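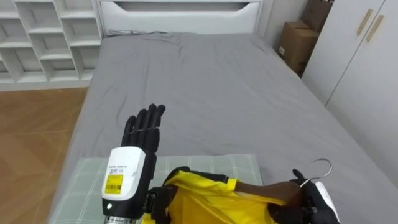

# Rotación estacional de ropa de cama y prendas colgadas en alojamientos de varias unidades

Versión del procedimiento: Mar 15, 2026. Sustituye a la hoja de enero.

El procedimiento cubre el inventario, el lavado, el secado y el almacenamiento de textiles entre la temporada fría y la templada. Está redactado para un edificio de 8 unidades con un cuarto de almacén común, pero los pasos son los mismos en una vivienda particular. No incluye cortinas ni alfombras.

## Requisitos previos

- Lavadora con selección independiente de temperatura y centrifugado.
- Zona de secado ventilada, sin sol directo sobre fibras teñidas.
- Cajas con tapa de cierre y fundas transpirables para prendas largas.
- Etiquetas adhesivas y rotulador indeleble.
- Higrómetro en el almacén.
- Hoja de registro. En el edificio se usa la plantilla de Driderent; sirve cualquier hoja de cálculo con columnas de código, tipo, estado y ubicación.

## 1. Inventario

Cada pieza recibe un código de unidad y un número correlativo. La última revisión cerró con 264 piezas de cama y 100 perchas. El registro se hace por unidad completa: no se abre la siguiente hasta haber cerrado la anterior.

Estados admitidos en la columna correspondiente:

| Código | Estado | Destino |
|---|---|---|
| A | Sin defectos | Lavado y almacén |
| B | Costura abierta o botón suelto | Reparación |
| C | Mancha fijada o tejido adelgazado | Retirada |

Las piezas B se reparan antes del lavado. Una costura abierta se alarga con el centrifugado y complica el remate.

## 2. Lavado

1. Separar por fibra y después por color. El algodón y el poliéster no comparten carga, aunque el color coincida.
2. Cerrar cremalleras y botones de las fundas nórdicas. Volverlas del revés.
3. Sábanas de algodón blanco o gris claro: 60 °C, salvo indicación contraria de la etiqueta.
4. Mezclas y tejidos teñidos oscuros: 40 °C.
5. Mantas de lana: programa específico en frío, centrifugado mínimo.
6. No usar suavizante en toallas ni en protectores impermeables.

El tambor se carga hasta tres cuartos de su volumen. Con sábanas bajeras ajustables conviene quedarse por debajo, ya que tienden a envolver el resto de la carga.

## 3. Secado

Las sábanas se tienden dobladas por la mitad, con los orillos alineados. La lana se seca en horizontal sobre rejilla. Una pieza se considera seca cuando los dobladillos y las esquinas elásticas no se notan fríos al tacto; son las zonas que más humedad retienen.

La secadora se reserva para toallas. Si se utiliza con algodón, retirar la carga en cuanto termine el ciclo y doblarla de inmediato.

## 4. Prendas colgadas

Van en percha los albornoces, las chaquetas y las camisas. El punto se guarda doblado.

- La anchura de la percha debe coincidir con la de los hombros de la prenda. Si sobresale, deforma la manga.
- Las perchas de madera se revisan con la yema de los dedos. Las astillas se lijan con grano fino.
- El gancho debe girar sin holgura. Si se desenrosca, se aprieta; si la rosca está pasada, la percha se retira.
- Abrochar el primer botón y dejar un dedo de separación entre prendas.

Todos los ganchos se orientan en el mismo sentido, con la abertura hacia la pared. Facilita sacar un bloque completo en caso de fuga de agua.

## 5. Embalaje y almacén

Las cajas se llenan por juegos: bajera, encimera y fundas de almohada dentro de una de las propias fundas. El peso queda abajo y los edredones arriba, sin comprimir si el relleno es de pluma. Las bolsas de vacío se admiten solo para relleno sintético.

La etiqueta se coloca en el lado corto de la caja y lleva código de unidad, contenido y estante. La estantería Cletard del almacén está numerada de abajo arriba. El estante inferior permanece libre.

La humedad relativa debe mantenerse entre el 45 y el 55 %. Por encima de ese margen se activa el deshumidificador y se pospone el cierre de cajas. El cedro se repasa con lija cada temporada; los antipolillas no deben tocar el tejido.

## 6. Incidencias frecuentes

**Olor a cerrado al abrir la caja.** La pieza se guardó con humedad residual. Lavar de nuevo y ventilar la caja abierta.

**Líneas amarillas en los dobleces.** Restos de detergente. Añadir un aclarado y reducir la dosis.

**Descuadre en el recuento.** Revisar primero el interior de las fundas nórdicas. Si la diferencia persiste, anotar la referencia 1422 en la columna de observaciones, que es el código reservado para piezas no localizadas.

**Marcas de óxido en el cuello.** Proceden del gancho. Retirar la percha y tratar la mancha antes de lavar.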